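Brurnus Dachträger-Set für Kleinwagen ohne Reling

Artikel: Grundträger, 2 Stangen mit Füßen
Hersteller: Brurnus
Vertrieb in Deutschland und Österreich: Radonjić Autozubehör
Lieferzustand: vormontiert, mit Schlüssel

Viele Besitzer von einem kleinen Auto denken, dass ein Dachträger nur für den Kombi gemacht ist. Wir bekommen oft solche Anfragen: Das Auto hat drei Türen, keine Reling, das Dach ist kurz und stark gebogen. Für diese Fahrzeuge haben wir den Grundträger von Brurnus in das Programm genommen. Er wird im Türrahmen befestigt und braucht keine Bohrung und keine festen Punkte am Dach.

Der Träger besteht aus zwei Stangen aus Aluminium und vier Füßen. Die Füße haben eine Auflage aus weichem Gummi, damit der Lack geschont wird. Die Klammern, die in den Türrahmen greifen, sind für jedes Modell verschieden und müssen zusammen mit dem Träger bestellt werden. Bitte teilen Sie uns deshalb immer Hersteller, Modell, Baujahr und Anzahl der Türen mit. Die Schlüsselnummer aus dem Fahrzeugschein hilft uns zusätzlich, ist aber nicht Pflicht.
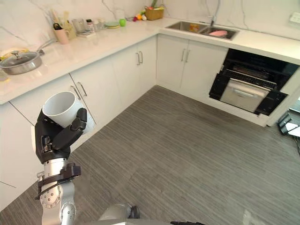

Die zulässige Dachlast steht in der Betriebsanleitung von Ihrem Fahrzeug. Bei Kleinwagen ist sie oft niedriger, als man erwartet. Es gilt immer der kleinere Wert von Fahrzeug und Träger, und das Gewicht des Trägers selbst muss mitgerechnet werden. Wer eine Dachbox montiert, muss auch die leere Box mitrechnen. Wir werden manchmal gefragt, ob man für eine kurze Strecke etwas mehr laden darf. Die Antwort ist nein.

Montage

Für die erste Montage empfehlen wir zwei Personen. Vor dem Aufsetzen soll das Dach gewaschen und getrocknet sein, Sandkörner unter dem Gummi machen Kratzer. Die vordere Stange ist mit einem Aufkleber markiert und darf nicht mit der hinteren getauscht werden, die Länge ist unterschiedlich. Den Abstand der beiden Stangen finden Sie in der Tabelle, die den Klammern beiliegt.

Die Schrauben werden über Kreuz angezogen, zuerst leicht und danach mit dem Drehmomentschlüssel auf 6 Nm. Nach den ersten 200 Kilometern bitte noch einmal nachziehen. Danach reicht eine Kontrolle vor jeder längeren Fahrt. Beim Schließen der Türen darf man keinen großen Widerstand spüren. Wenn die Tür klemmt, sitzt die Klammer nicht richtig oder es ist die falsche Klammer. In diesem Fall bitte nicht mit Kraft schließen, sondern bei uns anrufen.

Geräusche während der Fahrt

Jeder Träger macht Wind, auch dieser. Das Profil der Stangen ist vorne flach und hinten schmaler, dadurch bleibt es im Stadtverkehr recht leise. Auf der Autobahn hört man ein Rauschen. Falls Sie ein Pfeifen hören, ist meistens eine Abdeckleiste in der Nut nicht bis zum Ende eingeschoben. Die Leiste kann man mit etwas Seifenwasser leichter bewegen. 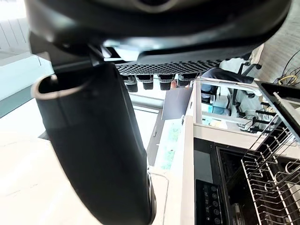 Den Träger nehmen Sie am besten ab, wenn er nicht gebraucht wird. Er erhöht den Verbrauch auch ohne Ladung, und in der Waschanlage ist er nicht erlaubt. Für die Lagerung genügt ein trockener Platz im Keller oder in der Garage. Die Schlösser bekommen vor dem Winter ein wenig Graphit, bitte kein Öl.

Passendes Zubehör

Fahrradhalter Cutcombe, für ein Rad, abschließbar. Auf kurzen Dächern passen meistens nur zwei Halter nebeneinander.
Skihalter Flikov, für 3 Paar Ski. Ab Dezember ist er erfahrungsgemäß schnell ausverkauft, bitte rechtzeitig bestellen.
Ersatzleisten für die Nut, Meterware.
Ersatzschlüssel nach Nummer. Die Nummer steht auf dem Schlosszylinder.

Nicht geeignet für

Cabriolets, Fahrzeuge mit Faltdach und Fahrzeuge mit rahmenlosen Türen. Bei einem Glasdach kommt es auf das Modell an, hier fragen Sie uns bitte vor der Bestellung. Für Autos mit Reling führen wir einen anderen Träger, die Füße sind nicht austauschbar.

Lieferung und Rückgabe

Der Karton ist lang und wird mit der Spedition geschickt, wenn Sie zusätzlich eine Dachbox bestellen. Ohne Box kommt er als normales Paket. Bitte prüfen Sie die Verpackung in Anwesenheit des Fahrers. Falsch bestellte Klammern tauschen wir um, solange sie nicht montiert waren.

Fragen zur Passform beantwortet Ljubica Dervishi, für Ersatzteile ist Costel Kelmendi zuständig. Sie erreichen beide über das Kontaktformular.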